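Teilnehmende gesucht: Praxisregeln für handgeführte Greifer in Privatwohnungen

Adetti sucht für das Projekt Mira Personen, die in der eigenen Wohnung mit einem handgeführten Greifer Alltagsaufgaben ausführen und dabei einen Entwurf von Arbeitsregeln erproben. Vorkenntnisse in Robotik sind nicht nötig. Gesucht werden bis zu 70 Haushalte.

Worum es geht

Für Roboterzellen in der Fertigung gibt es seit Langem Normen zu Abständen, Kräften und Freigaben. Für das Aufzeichnen von Greifbewegungen in bewohnten Räumen arbeitet bisher jedes Team nach eigenen Vorgaben. Unser Entwurf umfasst 13 Regeln. Sie betreffen den Zustand des Werkzeugs, den Umgang mit Flüssigkeiten und zerbrechlichen Dingen, die Rechte der Mitbewohner und das Löschen von Aufnahmen. Wir wollen wissen, welche davon sich im Alltag einhalten lassen und welche umgeschrieben werden müssen.

Ihre Aufgaben

Sie arbeiten in vier Sitzungen zu je zwei Stunden. Die Termine liegen im Juli, der früheste Beginn ist 9 Uhr. Zu jeder Sitzung gehören eine Sichtprüfung des Greifers (Backen, Polster, Verschraubung), das eigentliche Aufräumen oder Sortieren und ein kurzes Protokoll. Im Protokoll notieren Sie, an welcher Stelle Sie von einer Regel abgewichen sind. Abweichungen haben keinen Einfluss auf die Vergütung.

Die Wohnung wird vorher nicht hergerichtet. Regel 2 verlangt ausdrücklich, dass Tische, Betten und Regale so bleiben, wie sie im Alltag sind. Weggeräumt werden nur Medikamente, Ausweise, Briefe mit lesbarer Anschrift und alles, was Sie nicht zeigen möchten.

Voraussetzungen

Sie sind volljährig und können den Greifer über längere Zeit mit einer Hand führen. Alle Personen, die in der Wohnung leben, haben schriftlich zugestimmt. Während der Sitzung halten sich keine Kinder und keine Haustiere im Arbeitsbereich auf. Sie nehmen an einer Einweisung teil, die auf Deutsch oder Türkisch stattfindet – bitte geben Sie die gewünschte Sprache bei der Anmeldung an.

Regeln am Tisch

Am meisten Rückfragen gab es bisher zu kleinen Flächen, auf denen vieles dicht beieinanderliegt. Der Entwurf sieht vor, die Backen vor dem Annähern vollständig zu öffnen und immer nur einen Gegenstand zu fassen. Getränkekartons gelten als gefüllt, bis das Gegenteil geprüft ist.

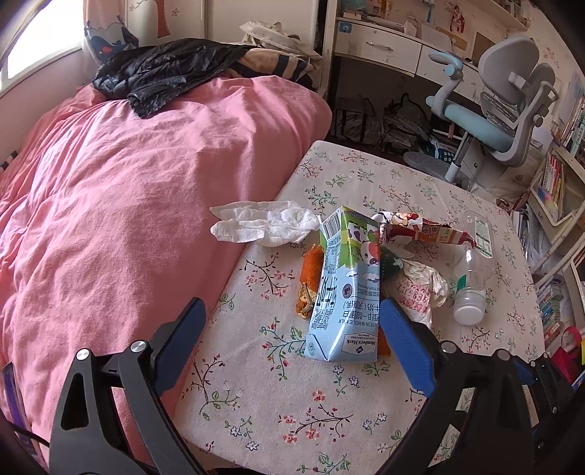

Leere Verpackungen und Taschentücher werden wie jeder andere Gegenstand gegriffen und nicht vorab mit der freien Hand entfernt. Liegende Flaschen bleiben liegen, wenn die Aufgabe nichts anderes vorgibt. Fällt etwas herunter, wird die Aufnahme beendet und der Vorfall im Protokoll vermerkt.

Vergütung und Ansprechpartner

Die Vergütung wird pro Sitzung gezahlt, auch bei vorzeitigem Abbruch. Den genauen Betrag nennt die Teilnahmevereinbarung, die Sie vor der Zusage erhalten. Die Geräte liefert Cemport und holt sie nach der letzten Sitzung wieder ab.

Für die Einweisung ist İlker Eren zuständig, Fragen zu Einwilligung und Löschung beantwortet Uzma Warraich. Anmeldungen nimmt Danilo Mercado über das Kontaktformular von Adetti entgegen, Stichwort Mira. Bitte nennen Sie die Zahl der Zimmer und die Zeiten, zu denen Sie erreichbar sind.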